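Reading Room Tables Return to Use at Gosling Hall

2/21/05

The tables in the main reading room at Gosling Hall have been returned to use following a programme of cleaning, repair and refinishing. The room is open to readers at its normal hours, and the temporary desks placed in the upper corridor for the duration of the work have been removed.

The tables were supplied when the Hall opened in 1904 and have remained in the same room ever since. Records held in the Hall's archive show that they were last refinished as a set more than a generation ago, when a dark stain was applied to all the tops. That stain had worn through in many places where readers rest their arms, and the varnish over it had become soft and was marking paper. Several complaints were received on this point, and the Hall's conservation staff advised that the most heavily used tables should not be used with items from the special collections until they had been treated.

The work was carried out by Rarine, a furniture workshop with experience of public buildings, under a contract agreed in September. It covered 39 tables and was completed in 4 stages so that part of the room could be kept open at all times. Each stage began with the removal of a group of tables to the workshop and ended with their inspection and return. Readers who had reserved particular seats were offered an alternative place, and the Hall is grateful for their patience during the weeks when space was limited.

At the workshop, the old varnish and stain were taken off by hand. Mechanical sanding was ruled out at an early point, as the tops had already lost some thickness in earlier repairs and there was concern about wearing through at the edges. Splits along the joints were cleaned and reglued. Loose legs and rails were taken apart where necessary and put back together, and missing screws were replaced. Ink stains were treated only where they could be lightened without harm to the timber. A small number remain, and readers who find one at their place need not report it.

The decision to leave the wood its natural colour was taken after a trial on one table, which stood near the enquiry desk for a month while comments were invited. The Hall received 141 written replies. A clear majority preferred the paler finish, with many remarking that it made the room feel lighter on winter afternoons. Those who favoured the darker stain mostly did so on the grounds that it had always been there. Their comments were considered, and the bookcases along the walls, which share the same stain, will be left as they are.

The refinished wood is a pale cream and blond, with fine wavy lines of tan and light brown running through it. In places the lines close round on themselves to form long oval rings, one inside another, of the kind sometimes called a cathedral figure. Under the old stain very little of this pattern could be made out – in the reports written before the work began, the tops are described simply as "brown".
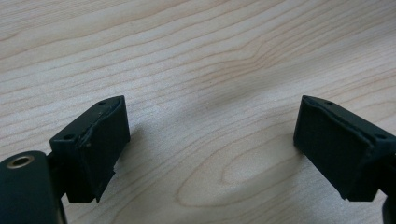
What finish has been used on the tables?

The tops have been given several thin coats of a clear hard varnish made by Natex, rubbed down between coats. It was chosen for its resistance to daily wear and because small areas can be repaired without stripping the whole surface.

Ignacio Tapia, Head of Buildings at Gosling Hall, said that the condition of the timber had been better than expected. "We had set money aside to replace a number of the tops entirely, and in the end that was not needed," he said. "The boards were sound. Most of the trouble was in the varnish and in the joints, and both of those can be put right by people who know what they are doing. I should like to thank the workshop for their care, and also the reading room staff, who had to move the seating plan every few weeks and did so without fuss."

The money set aside for new tops has been transferred, with the agreement of the governors, to the repair of the reading room chairs. A survey of the chairs is under way. Early findings suggest that the frames are generally strong but that many of the seats will need attention. No chairs will be withdrawn until the survey has been completed, and notice will be given at the enquiry desk before any work begins.

The desk lamps were rewired during the same period by Trivico, who also replaced the covers over the floor sockets. Readers will notice that the lamps now stand on felt bases. They may be switched on and off as before but should not be moved from one table to another, as the leads have been shortened to keep the gangways clear.

In order to protect the new finish, the following arrangements now apply in the reading room. Pencils only are to be used at the tables in the eastern half of the room, where special collections material is consulted. Pens may still be used elsewhere, with a blotter or pad beneath the paper. Drinks of any kind, including bottled water, should be left in the lockers. Laptops are welcome at all tables, and soft mats may be borrowed from the enquiry desk for machines with hard or worn feet. Sticky notes and tape should not be fixed to the table tops.

Cleaning staff have been given written guidance from the workshop. The tops will be dusted each morning with a dry cloth and wiped once a week with a cloth that is barely damp. Spray polish will no longer be used in the room. Readers who notice a fresh mark or a spill are asked to tell a member of staff straight away and not to try to clean it themselves – a mark dealt with promptly can usually be removed, while rubbing may dull the surface.

Seat numbers have not changed. The small brass plates were taken off during the work, cleaned and refitted in their original positions. Readers holding a long-term seat reservation do not need to renew it, and any days lost during the work will be added to the end of the reservation period.

A short account of the project, with extracts from the original order for the furniture and the workshop's treatment notes, may be consulted at the enquiry desk on request. Copies of single pages can be supplied at the usual charge. Enquiries about the tables or the chair survey should be made in writing to the Buildings Office at Gosling Hall.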